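Unit 7: Recording suturing demonstrations by remote control
Instructor: Henrique Figueiredo

The operator sits at the console and drives the instruments by hand. Every motion is logged along with the camera views, and the log becomes training data for the policy. Work on the practice pad and keep both instruments in view of the fixed camera where you can. 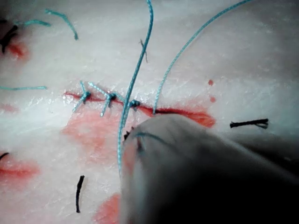
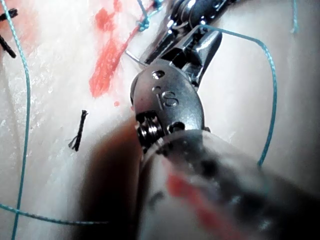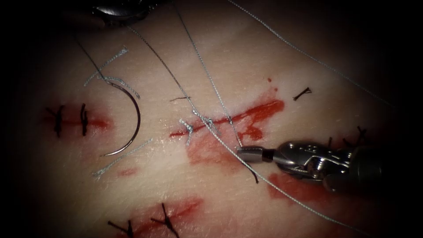 Figure 3. Blue suture on the practice pad. First two views from wrist cameras, last from the fixed camera.

Do not trim failed attempts out of a recording — mark them in the log and carry on. A dropped needle is still useful data. Save each run under your own initials.

Read the Strickland notes before lab. Questions about the console go to Filippos Karagiannis, room 2769.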